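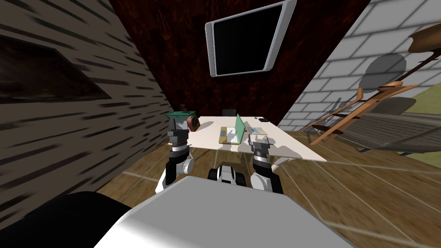 Section 4. Getting ready for an open day

By now you will have the Wosach desk program loaded and working in the simulator, and we can turn to the part most people look forward to, which is showing it to visitors! Please don't be nervous. Most people who come to an open day have never watched a two-armed robot at a table before, simulated or otherwise, and they are usually happy to wait while you find the right window.

4.1 Before the doors open

1. Switch on the demonstration computer and log in as Visitor. The Visitor login hides the editing menus, so small fingers can't rearrange the room.

2. Choose Rooms, then Office, and open room number 206. Give it a minute or two to load. The first time each day is always the slowest.

3. Check that both grippers are clear of the table top and that the laptop is standing open. If anything has ended up on the floor, press Reset Room – not Reset All, which throws away your saved speeds as well.

4. Set the arm speed to 300. Margarida Coelho ran our January open day at full speed and found that people at the back couldn't follow which arm was doing what.

Note: If you are showing the demonstration on a second screen, plug it in before step 2. The program only looks for screens as it starts.

4.2 Running the demonstration

5. Press Start. The right arm moves first, and the left follows once it has stopped.

6. Let the whole routine play through once without talking over it (this is harder than it sounds), then play it again and explain as you go.

7. If a visitor would like a turn, press Guest and hand over the controller. Two or three minutes each is plenty when there's a queue.

Caution: Never connect the Visitor login to a real pair of arms. The guest controls have no force limit, and they are meant for the simulator only.

If the picture freezes and code 3127 comes up, close the room and start again from step 2. For anything else, ask for Vasco Rebelo at the Zirkthorpe desk, open until four on Tuesday.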